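La biblioteca de muebles de Winedum abre también por las tardes

12 de diciembre de 2021

¡Buenas noticias para quien tenga una mudanza a medias o una cena con demasiados invitados! La biblioteca de muebles de Winedum, que presta mesas, sillas y estanterías como otras prestan novelas, estrena horario de tarde y suma 2 puntos de recogida, uno en el mercado de Hirnero y otro en la antigua estación.

El servicio arrancó en septiembre y la respuesta ha sido estupenda: 3597 préstamos y 1154 carnés emitidos. Las mesas ligeras son lo que más sale — sobre todo para cumpleaños, mercadillos y comidas de vecinos.
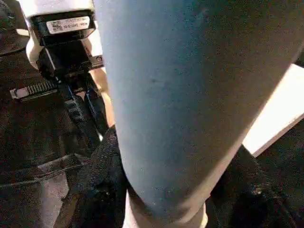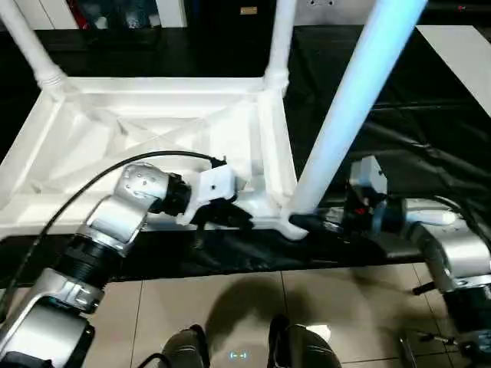 ¿Cuánto tiempo se puede tener un mueble en casa? El préstamo dura dos semanas y se renueva una vez, siempre que no haya otra persona en lista de espera.

El carné es gratuito y se pide en el mostrador con un documento de identidad. Las piezas grandes se reservan con dos días de antelación, y el taller Prusent sigue recibiendo donaciones por las mañanas — ahora mismo buscan, con muchas ganas, sillas infantiles y mesas plegables.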